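Programs > Student Robotics > Tlapale Team > Safety and Inspection

Work Cell Safety Checklist with Inspector Comments
Two-Arm Bin Picking Project, Tlapale Student Team
Inspection date: 2023-09-21
Inspector: Itzel Carrillo, Laboratory Safety
Faculty advisor: Yesenia Villaseñor
Result: Approved for supervised operation, subject to the corrections listed under Section 6

4 comments | 2 shares

Purpose. This checklist is completed before a student team may run its work cell under power. It applies to the arms, grippers, tooling, shelving and work surface used in the bin picking exercise for the Nunoda competition in December. A copy must be kept with the team log.

Section 1. Personnel

1.1 All operators have completed laboratory orientation. YES
1.2 Two persons are present whenever an arm is powered. YES
1.3 Operators wear closed shoes and safety glasses. YES
1.4 Long hair is tied back and lanyards are removed. NO
Comment: One operator wore a badge lanyard during the trial run. It was removed when noted. The team lead is to add lanyards to the pre-run callout.

Section 2. Emergency stop and power

2.1 Emergency stop is within reach of the seated operator. YES
2.2 Emergency stop was tested on each arm before the first motion. YES
2.3 Restart requires a deliberate reset by the operator. YES
2.4 Power supplies are labeled and free of damage. YES
Comment: The label on the second supply is handwritten. A printed label is preferred but not required.

Section 3. Motion limits

3.1 Speed limit for student operation is set to 200 mm per second. YES
3.2 Limit is protected by the advisor password. YES
3.3 Home position is recorded in the team log for each arm. PARTIAL
Comment: The entry for the right arm refers to an earlier mounting position. Advisor Villaseñor has asked that both entries be rewritten and initialed before the next session.
3.4 Arms are returned to home before any person reaches into the cell. YES

Section 4. Grippers and tooling

4.1 Finger fasteners are checked with the supplied hex key. YES
4.2 Fingertips are free of cracks and sharp edges. YES
4.3 Gripping force is set according to form 53. YES
Comment: The Witum setting is to be used for light parts and the Mikita setting for rigid parts. The team had these reversed in its draft procedure. The draft has been corrected.

Section 5. Bin, shelf and work surface

5.1 Bin sits flat on the shelf and does not project past the raised rim. YES
5.2 Bin is not filled above its own rim. YES
5.3 Shelf uprights are secure when pushed by hand. YES
5.4 Camera cables have enough slack for full wrist travel and are tied to the arm. PARTIAL
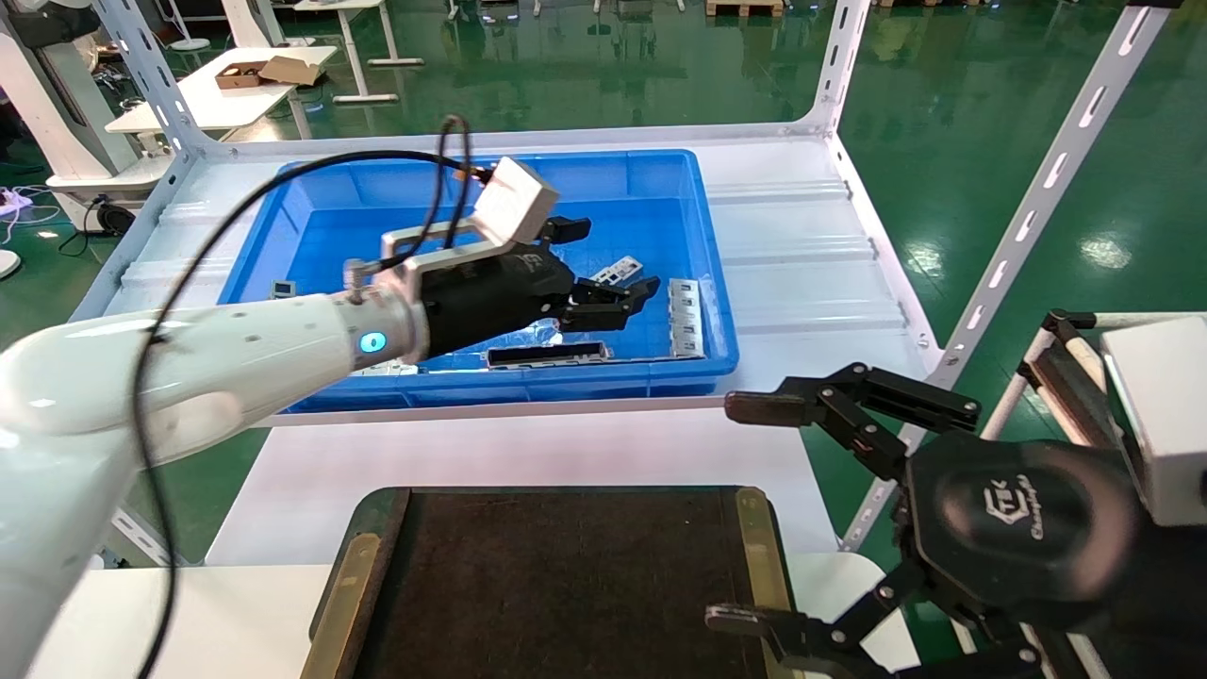 Comment: Slack must be verified at the farthest reach on both sides of the cell, at reduced speed, with a second person watching the cable. Any loop that touches a gripper linkage during this test is to be shortened and the test repeated. The team completed the test on one side only.

5.5 Only one arm enters the bin at a time. YES
5.6 Walking routes outside the cell are free of cable. PARTIAL
Comment: Coiled cable on the floor is to be hung up at the end of each session.

Section 6. Corrections required

a. Add lanyards to the pre-run callout.
b. Rewrite and initial the home position entries for both arms.
c. Complete the cable slack test on the remaining side.
d. Hang up coiled cable after use.

Items b and c must be closed before unsupervised setup is permitted. The remaining items will be reviewed at the next regular inspection. Approval lapses after 6 weeks or upon any change to the arm mounts, whichever comes first.

Signed: I. Carrillo
Received for the team: Y. Villaseñor

Contact Laboratory Safety | Tlapale Student Robotics | Back to top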